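手持夹爪指垫对比：两种蓝色垫片试用小结
瓦罗项目组简讯 12月16日
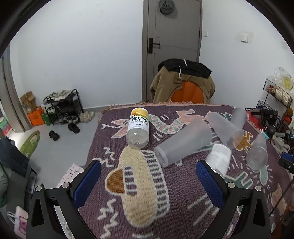
Varnotgate项目从8月起使用手持夹爪采集日常收纳类动作，第一批用的是Voston的两指夹爪，配原厂光面硅胶指垫。光面垫抓纸盒、抓布料都够用，碰到塑料瓶和杯子就常常打滑，尤其是横倒的杯子，手指一收，杯身就转。项目组因此订了两种带纹理的垫片，一种来自Jomura，一种来自Gachanja，都是蓝色，都用螺钉固定在指端。试用放在一处普通住家的卧室里做，物件直接摆在铺好的毯子上，有横倒的维C水瓶，有磨砂杯，也有一只小的透明杯。软的支撑面比桌面难对付，杯子会往毯子里陷，夹爪下压的时候毯面也跟着起皱。

本轮一共做了900次抓取，计入统计的有891次，剩下的9次因为录像缺段没有算进去。两种垫片用同一把夹爪、同一套物件，操作人员每做完一组换一次垫片，换下来的垫片用酒精布擦干净再装回去。判定标准沿用上一期：物件离开毯面，保持两秒，放进收纳盒，三项都做到记一次成功。中途滑落又补抓的，单独记一栏，不算成功，也不算失败。

先说Jomura的垫片。它的纹理浅，材质偏软，夹薄壁杯子时杯口变形小。抓竖着的杯子几乎没有问题，抓横倒的杯子时，只要两指落在杯身中段，也能稳稳提起来。缺点是边角磨得快，用到后半程，靠近指尖的一条纹路已经发亮，抓瓶盖一端时开始打滑。垫片背面的胶层也偏薄，拆装几次后有一角翘起，需要重新压平。

Gachanja的垫片纹理深，材质硬一些。抓饮料瓶明显更牢，瓶身带标签的位置也不容易滑。抓磨砂杯时表现一般，夹紧了杯壁会往里凹，夹松了又会转，操作人员要花一阵子才能找到合适的力度。磨损方面比前一种好，全部做完之后纹路仍然清楚。另外它比原厂垫片厚，两指完全闭合时指尖留不出原来的行程，夹布角和薄纸片的动作要重新标定开合量。

相机这边也顺带做了比较。夹爪上的镜头从后方看向两指之间，视野很宽，手指占去画面下方的一大块。透明杯在浅色背景前轮廓很淡，标注时经常要前后翻几帧才能确定杯口朝向。放在花纹密的毯子上，透过杯壁能看到变形的图案，对人眼来说反而好认一些，对现有的检测模型则不一定，误检多出现在毯子图案颜色跳得厉害的地方。我们把曝光锁定之后重录了一小部分，闪烁少了，暗处的细节也丢了一些。目前的做法是白天拉开窗帘、开顶灯，曝光锁在中间一档。

还有一个老问题是近处虚焦。物件进到两指之间以后，离镜头太近，边缘发糊，靠画面判断有没有夹住并不可靠。上一期有人提议换定焦更近的镜头，试装后发现远处的物件又看不清，操作人员找下一个目标要多花时间，所以暂时维持原来的镜头，改用开合量读数来判断夹持状态。读数每次开机后需要归零，忘记归零的那几段数据已经标出来，下载时请留意备注栏。

控制器没有换。手持夹爪采到的轨迹拿到机械臂上回放，仍然用原来的控制器和原来的限速。回放时两种垫片的差别比手持时小，原因还在查，初步看和机械臂下压的角度比较固定有关。人手会下意识地顺着杯子的方向转手腕，臂上没有这一步，横倒的杯子回放失败多数出在这里。下一步打算在采集时要求操作人员先把手腕转到位，停一下再合指，看看轨迹会不会更容易复现。

几条操作上的约定，本期开始执行。指端螺钉每做完一组检查一次，松动的当场拧紧，并在记录表上打勾。垫片左右成对更换，不要新旧混用。横倒的瓶子先夹瓶身，不夹瓶盖。杯子叠在一起或者互相靠着的，先取最外面的一只。毯子不用特意拉平，保持住家里平常的样子即可，但同一组之内不要换毯子。录像开始前先空合两次手指，方便后期对齐时间。

垫片库存方面，Jomura还剩两对，Gachanja还剩五对。下一轮计划做977次抓取，加入玻璃杯和带把手的马克杯，Gachanja的垫片先上。原厂光面垫保留一套作为对照，每换一类物件时穿插一组。需要借用夹爪的小组请提前登记，归还时把垫片留在夹爪上，不要自行拆下。

本轮数据已经放到项目共享盘，按垫片型号分成两个目录，每个目录里附有记录表和标定文件。记录表里“补抓”一栏的填法前后有过一次改动，改动前的记录按旧格式保留，合并时请先看目录里的说明。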